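MINDERDALE RESIDENTS' ASSOCIATION
Minutes of the March Meeting of the Cloakroom and Clothing Exchange Subgroup

Present: Florante Castillo (chair), Echeverría, five residents
Held in: Lower Hall, 6:30 p.m.

1. Minutes of the previous meeting
The minutes were approved with one correction. Under item 4, "coat racks to be removed" should read "coat racks to be moved."

2. Clothing exchange
The chair reported that 971 garments passed through the exchange over the winter season. Coats and jackets went quickly. Knitwear was slower, and the remaining sweaters have been placed in storage until the fall. Members agreed that heavy coats will not be accepted after the end of this month.

It was noted that several donors had left bags outside the side door on Sunday, when the hall is closed. A sign giving the hours will be posted on the inside of the glass.

3. Coat racks and hangers
The subgroup considered how garments should be displayed on the standing racks. At present some items are placed directly on the hooks by the collar, which stretches the fabric, and others are doubled up under a single hanger. The chair proposed that every garment with shoulders be put on a wooden hanger, with both shoulders settled over the arms of the hanger before it is left on the rack, and that the hanger be hooked over a front hook where the garment can be seen. 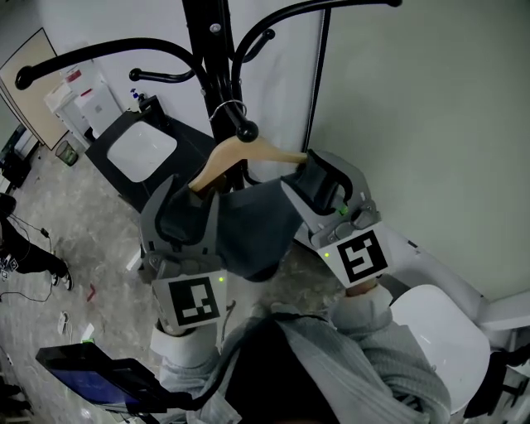
Echeverría asked whether the front hooks were the right choice for long coats, given that the hems would hang where people walk, and suggested that anything below knee length go on the rail along the back wall. The chair accepted this. One resident asked that dark garments be spread among the racks so that sizes could be found more easily. This was also accepted.

Agreed: wooden hangers for all garments with shoulders; one garment to a hanger; long coats on the rail. The wire hangers will be offered to any dry cleaner willing to take them.

4. Purchase of hangers
Two quotations were received. Grustus offered wooden hangers at a total of $1,460, delivery included. The quotation from Semix was lower but covered plastic hangers only and was set aside. Members felt that the Grustus figure was high for a single season's budget. The chair will ask whether the order can be split into 2 deliveries, with the second payment falling after the summer.

Action: F. Castillo to write to Grustus before the next meeting.

5. Cloakroom floor
The mat by the entrance has begun to curl at one corner. Echeverría will tape it down for the time being. Replacement was deferred.

6. Other business
A request was received to use the cloakroom for storing folding chairs during the spring concert. The request was approved for 3 days, on condition that the doorway be kept clear and the chairs stacked along the inner wall.

A resident asked that unclaimed scarves and gloves be added to the exchange. The chair replied that lost property must first be held for the usual period. No change was made.

The meeting closed at 7:40 p.m. The next meeting will be held in the same room at the same hour.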